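From: Arif Khoo
To: Landden workshop list
Subject: Re: hand-held gripper, finger pads and sandwich bench

On the Landden list, Treloar wrote:

> I've read through your notes from October and printed the Girncombe
> finger brackets as they stand on the share. They go together, but I have
> three questions before I order more filament.
>
> 1. My pads open unevenly. The left one reaches its stop a good 2 mm
> before the right. Is that the rack, or have I got the pinion a tooth out?
>
> 2. How are you finding the width of the opening from the video? I had
> assumed a sensor on the trigger, but I can't see one in your parts list.
>
> 3. What are you using as a task? I've been picking up blocks on the
> kitchen worktop and the results are so good that I don't trust them.
>
> Also, is the Runbridge board still needed for the hand-held unit, or only
> for the arm?

Answers in order, then the state of my own build.

1. Uneven opening

Almost certainly the pinion. One tooth out on that rack gives an offset very close to the one you describe. Take the cover off, close both fingers by hand until the pads touch, and drop the pinion in with the trigger fully released. Don't force it in with the pads apart and hope to correct it afterwards with the end stops. I did that on the first unit and the stops wore through in an evening.

If the offset is still there after re-timing, check the left carriage for elephant's foot on the first layer. Mine needed a light scrape with a blade along the bottom edge. Sanding the whole face makes it loose, and then the pad rocks under load, so keep to the edge.

2. Opening width

There is no sensor on the trigger. Each finger bracket carries a square marker, the camera sees both, and the width comes from the distance between them. Calibration is one clip: open fully, close fully, repeat a few times, with nothing between the pads. The script takes the minimum and maximum and scales everything else between the two.

Print the markers on matt paper. Glossy ones lose detection as soon as you tilt the unit under a ceiling light. I stick them down with double-sided tape and trim to the bracket with a scalpel. Leave the white margin on — the detector needs it, and a marker cut right to the black is found in some lights and not in others. Over my last set of 1,578 frames, 31 had one marker missing, all of them with the unit held nearly upright under the strip light. I interpolate across those. If you get a long run of misses, throw the clip away.

3. Task

Blocks are too easy. They are stiff, they have flat sides and they sit where you left them. I moved to a pretend meal on the round-edged table, with a dark cloth hung behind it so that the rest of the workshop stays out of the picture. The order is bread, ham, lettuce, patty, back to bread. Each piece tests something different:

Bread: square, easy to find, but it needs a low approach or the pads ride over the crust.

Ham: thin and flat. Most failed grasps are here. The pads have to come in almost parallel with the plate.

Lettuce: crinkled, so the height under the pads changes with every try. It also overhangs its plate, and a careless approach will take the edge of the plate as well as the leaf.

Patties: two on one plate. You have to choose one and leave the other alone, which matters more for the policy than for the person holding the gripper.

The toaster is there mainly for the vertical pull. Straight up, no twist, and the wrist has to stay level. I angle it towards the middle of the table to make the approach comfortable from the front.

Start every clip from the same height with the fingers open either side of the first item you mean to pick. I tried starting from wherever my hand happened to be and the first second of each clip was useless.

4. Runbridge board

Arm only. The hand-held unit is mechanical apart from the camera. You can leave the board in its bag until you get to mounting the second gripper.

State of my build

Brackets are black, bolted, and have not been touched for a month. The pads are the long blade pattern with the serrated inner edge. I went back to these after trying the plain ones, which slid off the lettuce. The serrations don't mark the bread unless you squeeze to the end of the trigger travel.

Behind each pad is the orange panel. It is translucent and textured, and it shows up well against the black. I had some trouble with an earlier version in plain black, where the pad and its backing ran together in the image and I could not tell by eye where the contact edge was when checking clips. Colour cured that. Any bright filament should do, but keep it the same on both sides.

View from the unit with the fingers either side of the lettuce plate:

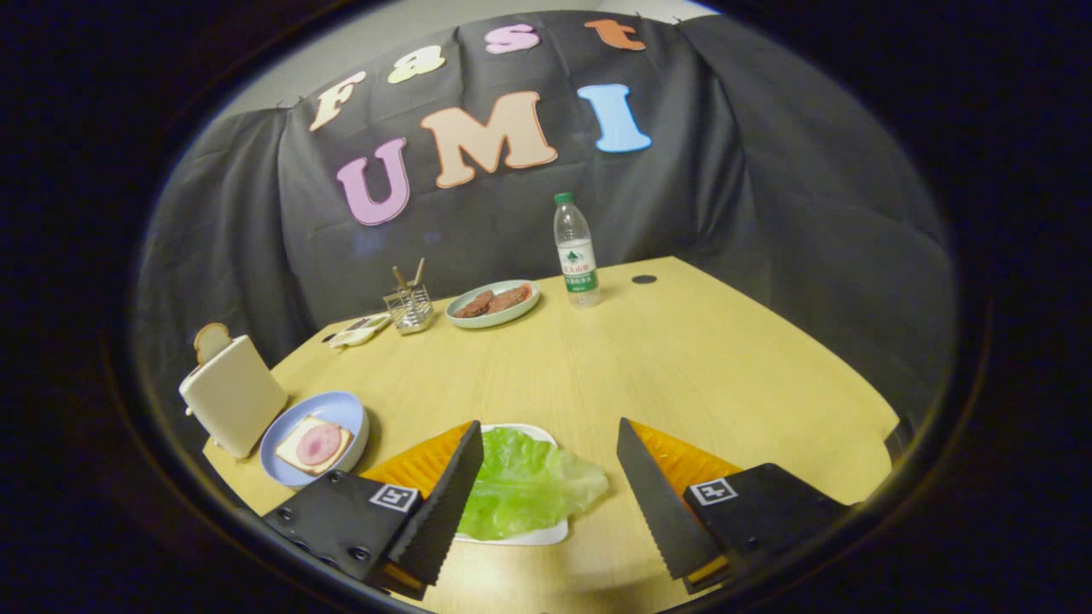

Known faults

The lens vignettes heavily. The corners are black and the lower ends of the pads disappear into the border. It does no harm to marker detection as long as both squares stay inside the circle, so check that with the fingers fully open before you tighten the camera mount. I lost a whole batch by leaving this until after.

The trigger return spring is too strong for long sessions. I stop after 17 clips, by which point my grip is getting sloppy and the closing motion is too abrupt to be worth keeping. A softer spring is on order. If you find one that fits the Girncombe pocket without drilling, please post the dimensions.

The camera mount creeps. One of the screws works loose and the view drops slightly over a session. Thread lock on the metal insert, none on the plastic. Recalibrate after any knock.

Next

I want to finish the patties before changing anything else on the table, then swap the plate positions and record the same order again. After that the second gripper goes on the arm, with the same pads and the same panels, and I'll see how much of the hand-held data carries over.

Treloar, if you re-time the pinion and still see the offset, send the measured gap at full open and full close for each side. I'd like both figures before I alter the drawing on the share.

Arif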